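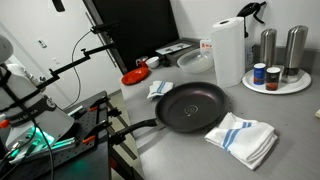 Nonum is a subscription that promises to teach a robot arm you already own how to behave in a kitchen, and I have wanted to get my hands on it since October, when Divow started taking orders. You don't get a robot in the box. You get software, a fat printed guide, a mounting kit and a phone number, and the rest is between you and your countertop. I was prepared for a nice clean lab with one lonely block on a table, the way these demos usually go. So I was pretty happy to see an ordinary mess instead: paper towels, pepper mills, a glass bowl, a red plate, striped towels, and a nonstick skillet with its long handle running right up to the gripper. That's closer to my own kitchen than I'd like to admit (mine has more mail in it).

I spent two days with the thing in Flidton, at the Divow workshop, and I went in with one question. If you're a small outfit with an arm and a kitchen problem, say a test kitchen or a cooking school or a company that makes pans, is this worth paying for? Or could one patient person with a laptop do the same job?
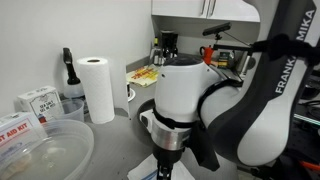 Words: Jordan Kershaw
Posted Dec 7, 2018
Filed under: Home & Shop Robots

Let's start with what the service does. You pick chores from a menu, and the menu right now has 20 of them. Move a pan. Fold a small towel. Pick up a sheet of paper. Wipe a counter. Some of those sound silly until you try to get a machine to do them! Cloth is awful. Paper is worse, and a crumpled sheet is a different object every time you drop it. I asked for the paper chore first, partly to be mean, and Erzsébet Vincze, who runs customer setup, just laughed and went to get her coffee.

She's a very good reason to buy this, by the way. Every subscription comes with setup calls, and if you get Erzsébet you're in luck. She will ask you to turn the laptop around and show her your counter, and then she'll tell you what's wrong with it. My first try at a layout had the paper in a spot where the arm had to bend itself into a pretzel to reach. She moved it a hand's width over and the pretzel went away. I would have spent an afternoon on that.

You teach a chore by leading the arm through it. There's a cloud side where Divow does its number crunching overnight, and in the morning you have a new version of the chore to try. I liked the rhythm of it more than I expected. You mess around all day, you go eat dinner, you come back and the arm is a bit less clumsy. It's like having a sourdough starter, only more expensive and with an emergency stop.

Now the numbers, because I know you'll write in. I ran the small towel chore 100 times over the two days, same towel, and let it land wherever it wanted between tries. I kept a tally on the back of my parking receipt. By the end it was getting the cloth far more often than it was missing, and when it missed it mostly missed by pinching the counter right next to the fold. The pan chore was steadier. A handle is a nice honest thing to grab, long and stiff, and once the software had the idea it rarely needed a second go. Paper was a coin toss on the first day and a slightly better coin on the second. Erzsébet says paper is her most requested chore and her least favorite, and I believe both halves of that.

What I did not love was the guide. It's 101 pages, spiral bound, and somebody clearly cared about it, but the chapter on mounting assumes you have the same bench they do. I don't! Most people don't! There's a good page on clamps and then a long stretch about cable routing that I read twice and still had to ask about. Cables matter more than you'd think. If a loop of cable is too short the arm tugs on it at the far end of a reach, and if it's too long you'll be sweeping pepper mills onto the floor. The guide gives you a chart. What you want is a picture.

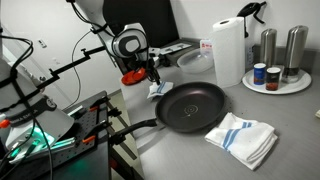

The other gripe is the waiting. Overnight training is fine when you're testing for fun, but if you have a class coming in and you change your skillet the night before, you could be stuck. The software does not like surprises in the cookware department. I swapped in a pan of my own, lighter in color and with a shorter handle, and the arm went for the place where the old handle would have been. We retrained with the new one, and by the next morning it was reaching for the right spot. Fine, but it was still a night gone. Divow told me a faster option is being worked on and wouldn't say when, so I'd shop as if it doesn't exist.

How does it stack up? The only thing I've tried that's close is the Fairclough kitchen pack, which comes at this from the other direction. With Fairclough you get a fixed set of moves that work right out of the box as long as you use their mats and put everything on the printed outlines. It's quick. I had it moving cups before lunch. But the minute you nudge a cup off its outline the whole thing sulks, and there's no way to teach it your own stuff. If your counter never changes, get the Fairclough and save yourself the phone calls. If your counter looks like it has people living around it, Nonum is the one that will put up with you.

A few odds and ends from my notes. The menu screen is easy to read from across the room, and you'll want that, since you should be standing across the room. Pausing a chore and picking it up again works well, though it once forgot where it had left the towel and started from the top. The calls are included for the first stretch of your subscription and then you pay by the call, so save up your questions and ask them in a bunch. Setup took me most of a morning with help. Without help I think I'd have needed the whole day and a second lunch.

And yes, you need to bring your own arm, and a bench that doesn't wobble. I got more than one letter after my last column from readers who thought the kit came with everything. Check the list on the first page of the order form before you pay, and check that your arm is on it. If it's not, Divow will talk to you about adding it, but that's a separate job with a separate bill.

Would I buy it? For a cooking school or a small product lab, I would, and I'd start with the pan and a towel and leave the paper for later. For my own kitchen, no. I can pick up my own skillet, and I'd miss the counter space. I did ask Erzsébet whether she'd have one at home, and she said she'd take it the day it learns to put away groceries. Groceries aren't on the menu yet. I checked again this morning.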